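4.2 Recruitment and survival on the Drodness modules

The modules at Drodness were lowered in May, six at a time, onto sand and shell at the foot of the old harbor wall. Each had been seeded on shore with juvenile native oysters from the Lollum hatchery. In all, 2,543 juveniles were placed at Drodness and 2,722 at the Ruddock site, where the current is stronger and the bottom is mostly cobble.

Divers returned to both sites after the first winter. Survival was higher at Drodness on nearly every module, and the difference was greatest on the faces turned away from the tide. At Ruddock many of the shells had been worn smooth or broken at the lip, which we take as damage from moving gravel - drilled shells, the usual sign of whelks, were rare at both sites. Wild oysters had also settled on the modules. We recorded 97 of these at Drodness and none at Ruddock.

Small woven forms were considered during the design stage as a biodegradable base for loose shell (Figure 3). They were left out of the sea trial, and all results in this section come from the cast modules.
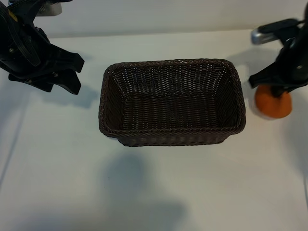 Figure 3. Woven basket.

Brenda Quezada, commenting on an early draft, asked whether the wild settlement at Drodness could be credited to the modules at all. Her point was that the harbor wall already carries adult oysters, so larvae would be thick in the water there with or without a new reef. We agree that the two sites differ in this respect. The wall was surveyed before the modules went in and the adults on it were few and widely spaced, but we had no bare control plot close by, and the question stays open.

Fish were seen on more dives at Drodness than at Ruddock, mainly young pollack and two-spotted gobies. Visibility at Ruddock was poor on the Wednesday dive and those records have been dropped from the comparison. Hywel Nicholas and Ieuan Jenkins read the remaining video separately, and where they disagreed on a species the sighting was entered at family level only.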